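Robot Handling, Notes for Session 8
Tutor: Danylo Didenko
Prirnent Workshop, Gukimthorpe

Hello again, everyone, and thank you for sticking with me through the long one on joint limits. I promised something with a bit more life in it this time, so these notes are all about a fault, and a rather good one, because it took us far longer to find than it should have done (I blame myself for most of that, as you'll see).

The task is one we call Gosari, and you've all had a go at it by now. The left arm carries a bunch of artificial flowers across the table and lowers the stem into a vase, and the right arm is there to steady things. In April we ran it 300 times over a fortnight, and 149 of those runs ended with the vase knocked over. I was convinced it was the vision. I spent days on the vision! A narrow white neck on a pale cream table is a miserable thing to find at the best of times, so I had what felt like a perfectly sensible suspect, and I stopped looking for any others. 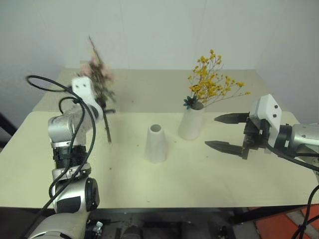

Week 8: Cables, slack and false stops

Have a look at the black cable on the left arm, the wide loop out to the side and then the long strands coming down in front of the silver sections. A cable run like that has to have some slack in it or the arm can't turn, and I don't want anyone going away and pulling theirs tight. The trouble is what slack does near the end of a reach. On our April runs the loop was catching on the elbow as the wrist rolled over, and the drag was just enough to be read as contact at the gripper. The program thought the stem had touched the bottom of the vase, so it moved sideways to settle it, and over went the vase.

The Gavalas log had it all along. If you open run 11 in the shared folder you'll find the force reading climbing while the stem is still well above the rim. I had scrolled past it more than once, I'm sorry to say, looking for camera errors.

What we changed: the loop was tied again further down the arm, the contact threshold now depends on wrist angle, and a contact reported too high above the table pauses the arm and waits for a person.

A word on that pause, please. A paused arm is still powered. Press the stop button before you reach in to straighten a vase or free a cable, and keep your hands away from the open fingers of the other gripper as well, even when it has no part in the move.

For next time, plot force against height for run 11 and mark where you think the cable caught. Bring a sketch of how you would route the cable yourself. Pencil is fine, and so are wobbly lines.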